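Workshop tips: keeping the gripper on a small arm in good order

We have had our little bench arm at the Dendamham workshop long enough now to have made most of the mistakes you can make with one, and several people at the Andport open evening asked me to write down what we do to look after the gripper end. So put the kettle on, and forgive me if I wander a bit.

Start with the power off at the wall and the arm resting on something soft. An old folded towel does very well. I used to trust the button on the controller, until the wrist sagged one evening in November and caught my knuckles on the bench — not badly, but I've pulled the plug ever since.

Brush before you wipe. If your fingers have a rough, sandy sort of finish, a damp cloth only pushes the dust down into it. A dry half-inch paintbrush gets into the cutouts and down the slit between the fingers, and after that you can go over everything with a barely damp cloth. Please don't use furniture polish! I did it once and the arm dropped everything it was given for a week.

Next, the screws at the base of the fingers. Nip them up with the short end of the hex key, so that you can't lean on it too hard. They go into plastic on ours, and plastic threads don't forgive you. A dot of nail varnish across the screw head and the body will show you later whether anything has crept round.

We keep a notebook by the machine and write down the cycle count whenever we do a job on it. The last set of pads came off at 2,508, and they were shiny and quite useless by then, so now I change them at 2,000 and sleep better. Pads from the Wemard catalogue come in bags of 50, which sounds a silly number until you have cut a few crooked.

Once it's back together, check that the fingers close square. Bring them together slowly and look for an even gap all the way down. After that I like to line the tips up with something straight, such as the join between two cupboard doors, and see whether the wrist is sitting true.

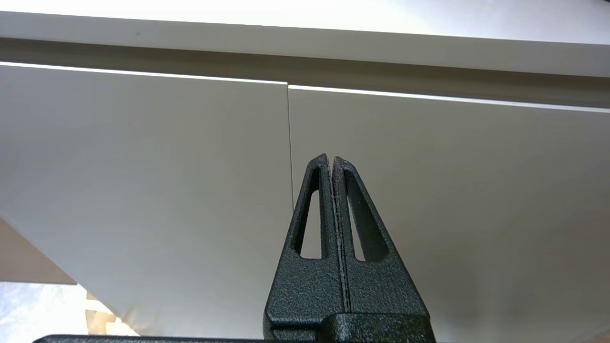 If it leans, go back to the wrist screws first and leave the software alone. I once spent over 40 minutes typing in corrections for what was one loose screw, and then had to take every one of them out again.

Last of all, look at the cable where it bends at the wrist. It wants a lazy loop with enough slack for a full turn each way, held with a soft tie. The hard plastic ones bite in, and the Pennington group lost a good cable that way. Run the arm through its whole reach at the slowest speed with your hand near the plug, and if it sounds happy, write the count in the book and put the towel in the wash.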